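Hirkell gripper gets new pads, returns to fruit

May 31, 2019

The hand-held gripper at Hirkell has new finger pads, ending an April in which it mostly held meetings. Ruth Ellwood, who looks after it, swapped the pair after 2682 grasps. The maker, Furkano, suggests doing it every 400, a line Ellwood says she found in the manual while looking for something else.

Most of the job went into the pivots. One had worked itself stiff, so the left finger arrived at every orange slightly after the right. Ellwood backed the bolt off, cleaned it, tightened it again and made the tool open and close 100 times while Magnus Galbraith kept the tally and, by his own account, lost it twice.

The tool is now back on its usual course of produce and a cardboard box. Galbraith has ordered 8 spare pads and put them in a drawer with a label on it. The drawer's previous label said the same thing.

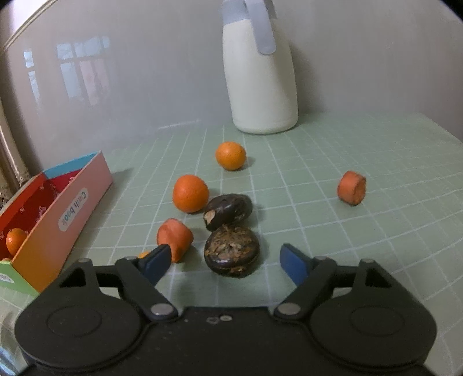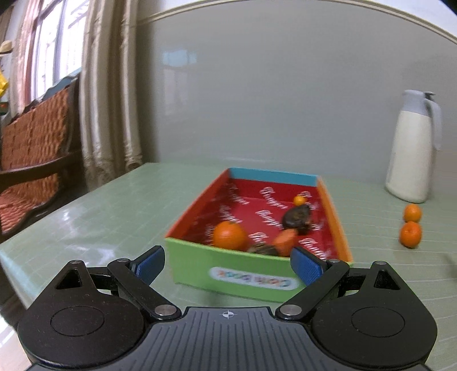 The gripper with its fingers open and blue pads facing each other, at the fruit table. Photos: Hirkell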